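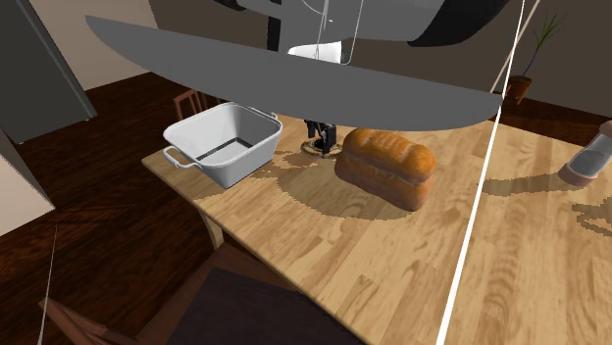
**Munura** is a small web design and development studio, and I've been slowly putting together this article about it for my collection of pages on little agencies (there are more of them than you'd think!). It was started by Abla Atallah, who had been building online stores on her own and got tired of turning down the bigger jobs.

## Background

The studio opened one February with a single client, a shoe repair chain called Dirkov. Their old site had 3927 product pages, most of them duplicates, and Atallah spent her first months merging the things by hand before she wrote a line of new code. I love that part of the story – it's so unglamorous. The finished catalog came down to 600 pages, and Dirkov stayed on as a client afterward.

Munura now has a team of seven. It still takes on small businesses for the most part, with a soft spot for family shops that have never sold online before.

## Software

Early projects ran on a popular open source blogging system with a lot of plug-ins bolted on. Updates kept breaking checkout pages, so the studio wrote its own content manager, Pandberg. I've had a go with it and it's pretty bare (a page list, an editor, a place for pictures, a big save button), but shop owners seem to get the hang of it fast. Pandberg isn't sold separately, and clients get it as part of their site.

The templates are plain PHP. Atallah has been asked about moving to something newer and her answer, as far as I can find, is always "maybe next year."

## Notable projects

The best known is probably the booking site for Queiroz, a group of 23 hair salons that each wanted their own prices, hours and colors. Munura built one shared calendar with a separate front page for every salon – a setup it has reused several times since.

## See also

- Content management systems
- Online booking software
- Small web agencies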